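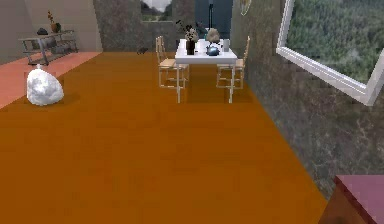 Simulated dining room from the Iltetti scene library, with table, two chairs, teapot and cup.

Hakdale releases Iltetti 3 for remote demonstration of household tasks

June
By the Hakdale press office

Hakdale has released Iltetti 3, a software package for recording robot task demonstrations in simulated rooms. An operator steers a virtual arm with a hand controller, and the package stores joint positions, gripper state and camera views for each attempt.

The release adds 23 furnished interiors, among them the dining room shown. Operators can record table tasks such as moving a cup or lifting a teapot by its handle, then replay the same motion with the furniture shifted. Floor and wall textures can be changed between replays – the recorded motion is left as it is.

Iltetti 3 also accepts hand guiding. A user moves a physical arm through the task, and the path is copied to the simulated one. This mode currently supports the Pellia bench arm only. Support for the Esfahani wrist unit is planned for a later update.

The package comes with 2,000 recorded demonstrations covering 44 tasks. Failed attempts are kept and labelled. Existing licence holders can download the update from their account page. Recordings made in version 2 must be converted before use, and the converter is included.

Comments

benchtop_k: Does the converter keep the gripper force values? Version 2 stored them in a separate file.

Hakdale support: Yes, if both files are in the same folder.

marl0: Still no left-handed layout for the controller. Asked for this last time.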